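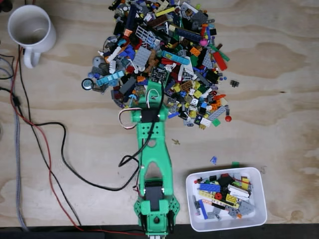 My grandmother kept her buttons in a cookie tin, and my mother kept her spare keys in the same tin after her, and when the tin came down to me I put Lego in it. That was years ago, when my daughter was small enough to sit under the table while I cooked. By the October she turned seventeen there was far too much for any tin, and it lived in a blue canvas bag with a broken drawstring, at the back of the hall closet behind the vacuum.

We were moving from Ostgate to Lodell, 257 miles, and I had promised my sister we would leave things behind. She had seen the apartment. She'd measured the closets for me, bless her, and read the numbers over the phone in the voice people use for test results.

"The Lego can go," my daughter said. She was wrapping glasses in newspaper, two sheets to a glass, much more carefully than I would have. "Somebody at Haworth Street would take it. The after-school place."

I said of course, and then I took the bag to the table and tipped it out, just to make sure there was nothing in it that shouldn't be given away. I'd like to say I was looking for pins or coins. I did find a hairpin, and a peppermint still in its wrapper, and one of the good teaspoons, which I had blamed on my brother-in-law for the better part of ten years.

If you've never tipped out that much Lego at nine in the evening in a half-packed kitchen, I can tell you it is very loud. The man downstairs thumped on his ceiling. My daughter came over with newsprint on her fingers and stood there, looking down at it the way you look at a pond.

"That's the roof of the bakery," she said.

It was a red slope, a small one, and I would have sworn it was nothing in particular. But she turned it over and there was a dab of pink nail polish on the underside, and then I remembered the bakery perfectly well. It had stood on the windowsill one whole winter. It sold bread to the fire station and, for reasons of her own, to a horse.

She sat down. I put the kettle on, and then had to unpack two mugs.

I don't know how other families do it, but we had never in our lives built the thing on the box. The boxes came, for birthdays and once from the church sale with half the pieces gone, and the booklet got looked at politely and put in a drawer. What she wanted was the town. The town was called Comine, and she was firm about how you said it (like "come in," but tired), and it had a ferry, though it never had any water. It had a jail with no door, so that people could go home for supper. She ran it from the time she was five until the summer she was eleven, when it went into the bag all at once, on a rainy afternoon, and I hadn't thought to be sad about it because I was so pleased to see the carpet.

"Where's the ferry?" I asked.

"In there somewhere. In bits."

We pushed the pieces around with the flats of our hands. She found the fence that went around the horse, or a fence anyway, and I found a wheel with its tire on, and we disagreed over whether that was the doctor's car or the milk truck. She was right, I expect. She was mayor, after all, and I only ever did the voices.

The tea went cold and I made more. By half past eleven we had most of a bakery, a little crooked on the left where we couldn't find the right brown, and 3 glasses still to wrap. She leaned her head on my shoulder, which she hadn't done since spring, and I kept as still as I could and let my arm go to sleep.

"They'd really like it, though," she said. "At Haworth Street."

"They would."

"There's kids there who'd use all of it."

"I know it, honey."

So in the morning we poured it back, and she carried the bag down the three flights herself and walked it over before the truck came. I wrapped the last of the glasses. The teaspoon went into my coat pocket. When I lifted down my grandmother's tin to pack it, it rattled, and I shook it once by my ear, and wrote KITCHEN on the box, and taped it up without looking.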